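Search this site Enter keywords Go

I nearly skipped the Boresa open house, and I'm so glad I didn't! It's a home-organizing place out past Sorkevbridge, and for one afternoon in October they throw the doors open and let you wander through all the rooms. More than 180 people came, so parking was a bit of a circus (go early, and bring change).

Miranda and I started in the linen room, got stuck there for ages — I now have opinions about pillowcases — and then had coffee in the Ladville wing, where the almond cake was gone by three. The part I keep thinking about, though, was the medicine sorting. Ginette Le Goff, who runs the home health corner, gave a 30-minute talk on first-aid trays, and I scribbled the whole way through. Her rule is everything out first, check the dates, then tall things at the back and strips of tablets lying flat where you can read them. I went home and found cough syrup older than my dog.

Green trays, bandages and plenty of little packets:
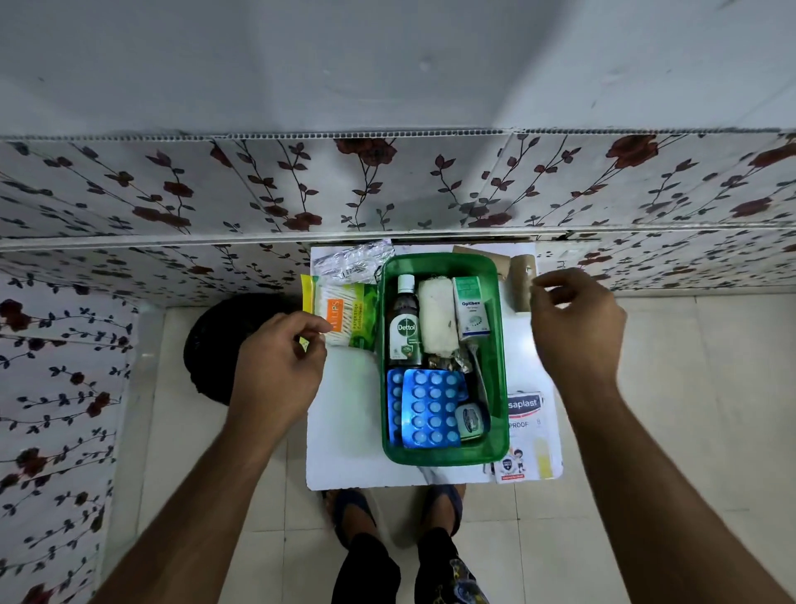
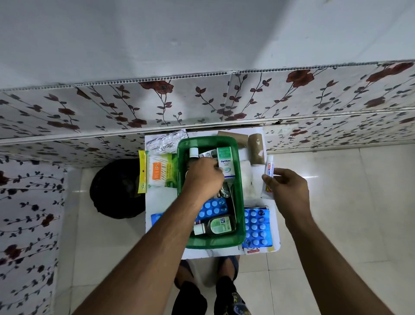
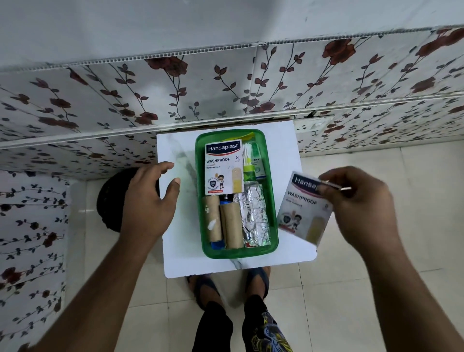
Sorting the first-aid supplies at the Boresa open house.

14 comments | 9 shares

Back to top | Contact | © Sorkevbridge Days Out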